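주방 소모품 정리, 빨간 통 하나로 줄이기

6월 내내 미루던 주방 소모품 정리를 했다. 그릇이나 냄비 쪽은 봄에 끝냈는데 자잘한 것들이 남아 있었다. 이쑤시개, 쓰레기봉투, 고무줄, 빨대, 지퍼백 같은 것들이다. 하나하나는 작은데 서랍 두 칸과 싱크대 아래 선반 한 칸을 차지하고 있었다.

제일 큰 문제는 있는 걸 모르고 또 사는 것이었다. 작년에 이사하면서 산 고무줄이 그대로 있는데 올해 한 봉지를 더 샀다. 지퍼백은 뜯은 상자가 세 개였다. 크기가 다른 것도 아니고 전부 중간 크기였다. 가계부 앱에서 소모품 항목만 뽑아 보니 6월에 115번째 기록이 들어가 있었다. 금액이 큰 건 없고 대부분 1,000원에서 몇천 원짜리다. 이런 건 살 때 고민을 안 하니까 계속 쌓인다.

정리 방법은 단순하게 잡았다. 흰 테이블을 비우고, 서랍에서 나온 걸 전부 올리고, 종류별로 나눈 다음 통에 넣는다. 처음에는 칸막이가 있는 정리함을 사려고 했다. Femo에서 나온 서랍용 칸막이가 평이 좋아서 장바구니에 넣어 두었는데, 서랍 안쪽 깊이를 재 보니 맞지 않았다. 높이가 8밀리미터 모자란다. 그래서 새로 사지 않고 집에 있던 빨간 플라스틱 통을 쓰기로 했다.

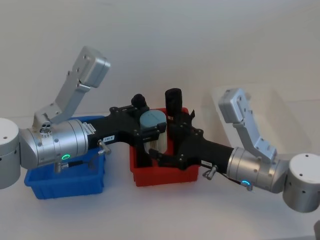

이 통은 원래 베란다에서 쓰던 것이다. 화분용 삽이랑 장갑을 담아 두었는데 베란다를 비우면서 할 일이 없어졌다. 중성세제로 씻고 하루 말렸다. 색이 튀어서 주방에 두기 좀 그렇다고 생각했는데, 써 보니 선반 안에서 눈에 잘 띄는 게 오히려 편하다. 흰색이나 투명한 통은 여러 개 있으면 어느 게 어느 건지 매번 열어 봐야 한다.

넣는 기준은 두 가지만 정했다. 일주일에 한 번 이상 손이 가는 것, 그리고 세워서 넣을 수 있는 것. 눕혀 넣으면 위에 다른 게 올라가고, 밑에 깔린 건 잊어버린다. 지퍼백 상자는 세우면 높이가 안 맞아서 빼고 원래 있던 서랍에 한 상자만 남겼다. 나머지 두 상자는 내용물을 합쳤다.

이쑤시개는 넣을지 말지 고민했다. 밥 먹고 쓰는 사람은 집에 없는데 요리할 때 은근히 쓴다. 깻잎말이 고정할 때, 케이크 익었는지 찔러 볼 때, 좁은 틈에 낀 때를 긁어낼 때도 쓴다. 전에는 종이 상자에 든 걸 썼는데 상자가 눌려서 서랍 바닥에 이쑤시개가 굴러다녔다. 그 뒤로는 뚜껑 있는 원통형만 산다. 속이 보이니까 얼마나 남았는지 알기 쉽다. 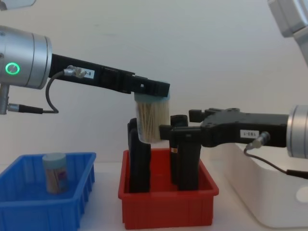
투명한 통에 든 이쑤시개. 뚜껑은 옅은 청록색.

다 쓰면 통만 남겨 두고 리필을 살 생각이다. 동네 Vieira 생활용품점에서 리필용 이쑤시개를 봉지로 파는데, 지난번에 영수증을 보니 2,803원이었다. 통째로 사는 것과 차이가 크지는 않다. 그래도 통이 하나 더 늘어나는 것보다는 낫다.

쓰레기봉투는 양이 제일 많았다. 검은색 롤로 된 것인데 싱크대 밑, 세탁실, 신발장에 하나씩 흩어져 있었다. 신발장에 왜 있었는지는 모르겠다. 재활용품 내다 놓으러 나가다가 거기 둔 것 같다. 흩어 놓으면 가까이에 있어서 편할 것 같지만, 필요할 때는 꼭 다른 방에 가서 찾게 된다. 그래서 한곳에 모았다.

롤은 세워서 넣는 게 맞다. 눕혀 두면 굴러다니면서 끝이 풀리고, 풀린 봉투는 다시 감기가 귀찮다. 세워 두면 윗부분만 잡고 뽑으면 된다. 겉에 두른 라벨은 떼지 않았다. 라벨을 떼면 롤이 금방 헐거워져서 마지막까지 붙여 두는 편이다. 크기 구분도 라벨이 있어야 된다.
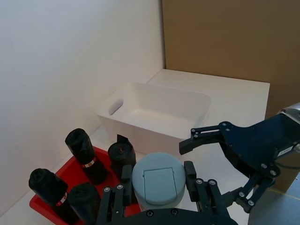 큰 흰색 대야는 이번에 계속 쓰기로 했다. 김장 때 말고는 꺼낼 일이 없어서 버릴까 했는데, 이렇게 물건을 나눌 때 임시로 담아 두기 좋다. 손잡이 구멍이 있어서 옮기기도 쉽다. 평소에는 세탁실 선반 위에 올려 두고, 안에는 아무것도 안 넣기로 했다. 한번 뭘 넣기 시작하면 거기가 또 잡동사니 자리가 된다.

버린 것도 적어 둔다. 삭아서 끊어지는 고무줄 한 봉지, 배달 올 때 따라온 나무젓가락 중 포장이 찢어진 것, 짝이 없는 밀폐용기 뚜껑, 언제 산 건지 모르는 종이 호일 조금. Anance 브랜드 빨대 세척솔은 포장도 안 뜯은 게 나와서 동네 나눔 게시판에 올렸고 그날 저녁에 가져가셨다.

시간은 점심 먹고 시작해서 저녁 준비 전에 끝났다. 물건을 꺼내는 것보다 서랍 안쪽을 닦는 게 오래 걸렸다. 레일 쪽에 양념 가루가 굳어 있어서 물티슈로는 안 되고 칫솔에 베이킹소다를 묻혀서 문질렀다. 서랍은 완전히 빼서 닦는 게 나은데 우리 집 것은 나사를 풀어야 빠진다. 그건 다음에 하려고 한다.

비운 서랍 한 칸에는 행주와 고무장갑을 넣었다. 다른 한 칸은 일단 비워 두었다. 빈 서랍이 있으면 뭔가 채우고 싶어지는데 한 달은 그대로 두고 볼 생각이다. 봉투가 다 떨어질 때까지는 새로 안 사기로 했고, 장보기 메모에서도 지웠다.

다음은 욕실 수납장 차례다. 샘플 화장품이 꽤 많을 것 같다.

2023년 7월 1일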